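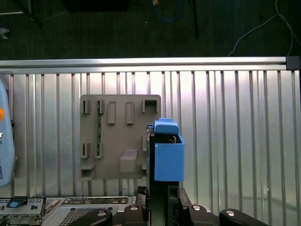
Ticket subject: Wall plate creeping loose on ribbed panel, blue housing won't sit straight

Hi Rindberg support, me again — Serena Sorrentino, same account as the last ticket. I've got one of your printed mounting plates up on a corrugated metal panel and I can't get the blue housing to sit square on it for more than a day. Everything else I've hung on that panel has behaved. The plate is the tan-gray one with the two tall narrow tabs at the top center and the open brackets out toward the corners, and the trouble is all down at the lower right, by the edge where the blue box goes. I push it home, it feels right, and by the next morning there's a gap I can get a fingernail into.

What I've tried so far, in case it saves you asking:

Took the plate down and checked the back with a steel ruler. Flat in both directions as far as I can tell, so I don't think it warped.

Swapped the housing for the spare that came in the Surkach kit. Same lean, same gap. I put the first one back.

Loosened every fastener and retightened in a cross pattern, like your sheet says. It held for 16 hours, which got my hopes up, and then it was back to where it started.

Wondered about the ridges. They run up and down, and the plate is only touching the high ones, so maybe one corner has nothing behind it? I tried a folded strip of card in back of the lower right corner and it did get better! Not fixed, but better. Card isn't exactly a long-term plan though.

Questions for you: is there a proper spacer for ribbed panels, and will adding one mess with the slot where the green board shows through? I really don't want to pinch that. Also, does it matter how far down from the top rail the plate goes? I measured 37 mm and your sheet only talks about flat walls.

Serena

Reply from Rasha Nseir, Rindberg support

Hi Serena, thanks for doing so much of the checking already. I think you're right about the ridges. The plate was drawn for a flat surface, and on a ribbed one it can rock a tiny bit every time someone pushes a part on. Distance from the rail doesn't matter. Could you try 2 mm rubber pads on the back, one per corner, lined up with the high ridges? Benedetti sells them in strips you can cut with scissors. Keep them clear of the slot and the board will be fine. Go easy on the tightening, just snug.

Update from Serena

Okay, pads are on! I had to nudge the plate over a little so both right-hand corners landed on a ridge, then I snugged it up and left it alone. Pushed the housing on and off 40 times (my thumb is not happy) and the gap hasn't come back so far. There's still a small click when it goes on that I don't remember from the old Lorkberg plate — is that normal? Please leave the ticket open until I've had it up through the end of June.

Rasha Nseir

The click is normal on this version. Leaving the ticket open, status set to waiting on customer.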